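Fitting a countertop and drop-in basin to a play kitchen

These steps cover a flat-pack play kitchen with a separate basin, such as the Gurness or the Tarngate. Allow an afternoon. You will need a No. 2 Phillips screwdriver, a rubber mallet, a square and PVA glue.

Cabinet

1. Lay the side panels on a blanket with the pre-drilled faces up.
2. Tap in the dowels dry. Each should stand 13 mm proud. Sand any that bind.
3. Glue the dowels, fit the base and back panel, then check the corners with the square. Diagonals should match to within a millimetre.
4. Drive the screws by hand. A drill will strip particleboard on its lowest clutch setting.

Countertop

Set the countertop on the cabinet and centre it. On the 600 mm model the overhang is 7 mm at each end. Mark the bracket holes from underneath, remove the top and drill pilots to half the panel thickness.

Lower the basin into the cut-out before the faucet goes in. The rim should sit flat all the way around. If it rocks, lift it out and clean the edge of the cut-out with a file.

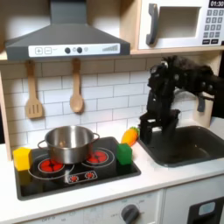 White countertop with dark grey basin, faucet behind.

Fit the faucet from above and run the nut up from below until finger tight, plus a quarter turn. Overtightening will crack the washer. On the Tarngate the nut is reverse threaded.

Finishing

Fit doors last. Adjust the hinges with the side screw first, then the depth screw. Leave the glue for 24 hours before loading the shelf, and anchor the unit to a stud with the supplied strap.

Booker Kincaid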